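Maja Jasińska has been buying for the kitchen shelves at Vanatia, a housewares store, for six years. Before that she worked in the warehouse, and she says she still thinks about a product mainly in terms of what happens when someone puts it down on a table.

We talked on a Monday afternoon, between deliveries, about small kitchens and what belongs in them.

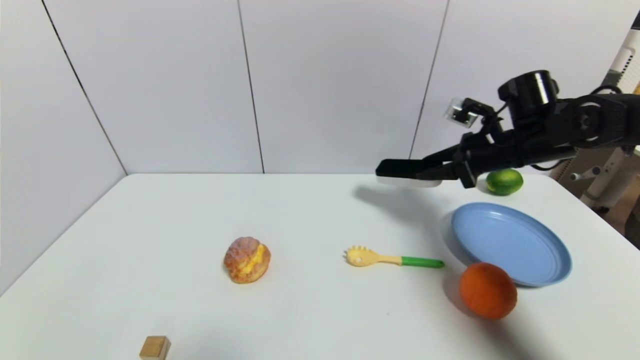
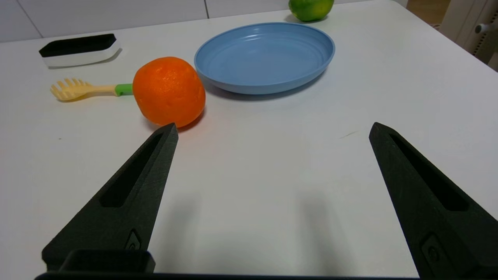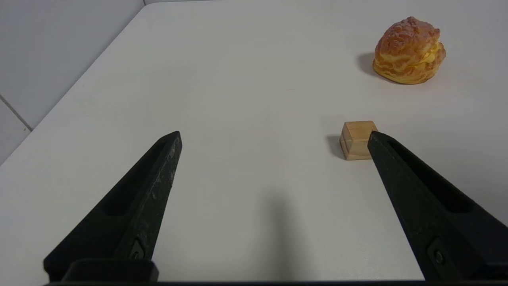 The white tabletop. The first two pictures show the light blue plate, with an orange and a lime.

"People want color now," Jasińska said. "For a long time we sold white plates and gray plates. Then a few customers started asking for blue, and I ordered 400 from Kiltex to see how they would do. They were gone by July."

She likes a plate with a raised rim, even for fruit. "An orange rolls. A lime rolls worse. You don't need a bowl for two pieces of fruit, but you need an edge."

The pasta server is a harder sell. She admits that plenty of customers own one and use it only for spaghetti. Her own came from Midulik and is 14 years old. "I use it for green beans, for boiled potatoes, for dumplings. The teeth hold things and the water runs off. My sister uses a fork and burns her hand."

Asked what she would throw out of a typical drawer, she named garlic presses, egg slicers and any second can opener. She would keep one good knife, one peeler and a long spoon.

Sponges came up more than I expected. Jasińska wants the kind with a scouring layer on one side, and she changes hers every week. "Don't use the rough side on plastic plates. They go dull and then people bring them back and tell us the plate was bad. I had a woman come in with a set of six, all scratched."

Her own kitchen table is white, and she said she would buy the same color again. It shows every mark, so she wipes it after each meal. Her husband wanted dark wood.

The store is about to change its layout, with tableware moving up front and storage boxes going to the back wall. Jasińska is still deciding where to put the utensils.

"Near the plates, I think. They were by the towels and people walked right past them."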